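Journal du planificateur, 13 juin 2019

Le planificateur de Guvero tenait en deux processus. Le premier proposait des trajectoires, le second les refusait. À Brindby, on appelait le second Kwok, du nom inscrit dans l'en-tête du module, et personne ne l'avait renommé.

Ce matin-là, la file contenait une seule classe : textile souple, bleu, géométrie inconnue.
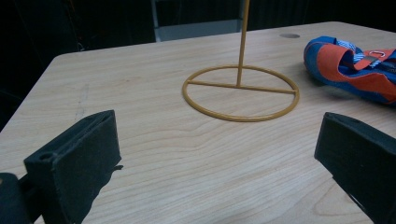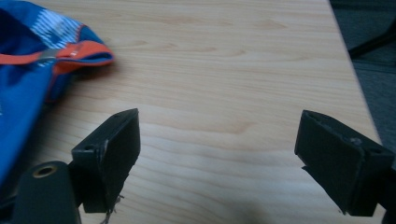 Du tissu bleu sur bois clair, les deux doigts ouverts. 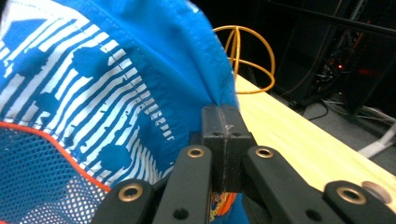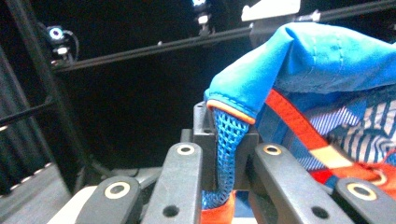
Kwok rejeta 36 propositions de suite. Motif : enveloppe de collision indéterminée. Je relevai la tolérance de 2 millimètres et relançai. Le rejet arriva en 200 millisecondes, avec un champ que je n'avais pas défini : « attendre ».

Je cherchai la chaîne dans le dépôt. Aucune occurrence. Dans les archives de Rilville, une branche fermée en octobre contenait un état du même nom, sans transition de sortie. L'auteur avait laissé un commentaire : « le tissu finit par se poser ».

Je fusionnai la branche, j'ajoutai une sortie sur vitesse nulle du nuage de points et je retirai ma tolérance. Puis je laissai tourner.

À la trente-septième proposition, le journal resta muet longtemps. La charge processeur était presque nulle. Enfin une ligne s'écrivit : trajectoire acceptée.

Je gardai la main sur le clavier jusqu'à la ligne suivante.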